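4.2 Finger pad comparison, bedroom tasks

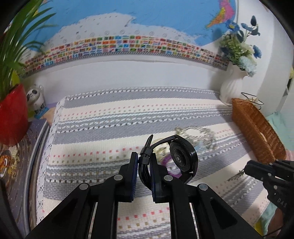 Figure 3. Hand-held gripper with the blue pads, headphones held between the fingers.

We compared two finger pads, the stock Moncrieff pad and the softer Tendulon one, on the same linkage and with the same wrist camera. Arm, controller and policy unchanged from Section 3. Objects were picked off a bed, which is harder than the bench because the surface gives and small things sink into it. Headphones were the worst case on the bench so we put them first. In Figure 3 the fingers have closed on them with the earcup hanging to the right, and there is silver chain jewelry in a tangle on the blanket just behind. Clutter like that matters. A finger that comes in too low picks up chain along with the target, and we scored those as failures even if the headphones came up fine.

Each pad got 25 attempts per object, order shuffled by Iestyn Kneath, who did not operate. Two operators, Ishbel Guthrie and Donnie Shearer, swapped at the halfway point. Success = object lifted clear of the blanket and held for 4 seconds. Nothing else attached. Re-grasps not allowed.

Stock pad did well on rigid things and badly on anything curved. Typical failure: headband rolls out as the fingers close, usually in the last bit of travel. Tendulon pad held curved parts better but dragged on the blanket when the approach was shallow, and the weave sometimes came up with it. Raising the approach height fixed most of the dragging and made keys much harder. We did not find one height that suited both. For the rest of the paper we use the softer pad and the higher approach, and report keys seperately.

Camera placement made less difference than we expected. The fisheye view bends straight lines badly near the rim (see the stripes in the blanket) but the fingertips sit close to the middle, were the distortion is mild, so we trained on raw images. Undistorting first, as in the Rodanow setup, gave no gain we could measure on the bed tasks. Might be diferent for objects entering from the side. Not tested.

Pad wear was checked after 1,000 closures. Slight polish on the stock pad, no visible change on the other.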